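I told Vega Palacios I'd give the Skedeck one month in my apartment and then tell her exactly what I thought of it. She sells them out of Grusthorpe, she's my oldest friend, and she gave me 25 percent off, so you can see the spot I was in.

The first week it did nothing but tables. Setting, clearing, setting again (the trial plan calls this "settling in"). I'd sit on the couch with my coffee and yell encouragement like it was a Little League game! Cups it loved. Spoons were okay. Forks, though, oh boy. It would slow way down in front of a fork, like my uncle at a four-way stop.
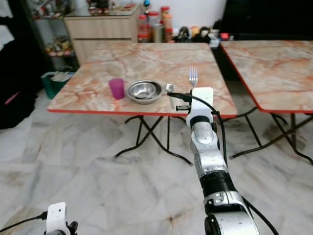
So I called Vega and said, "Your machine is scared of my silverware." She laughed so hard she had to put me on hold. Then Fulgencio Nieto from support came on and asked me, very gently, whether I'd been talking to it during the setting routine.

"Is that bad?" I said.

"It doesn't have a microphone," he said. "I just wondered."

Well, I kept talking. By November I'd paid the other $968 and was telling it about my divorce. Vega still asks for my review, four stars or five, and I keep typing the same first line and erasing it. Last night I wrote that it's slow with forks and good company, and I hit send before I could fix it.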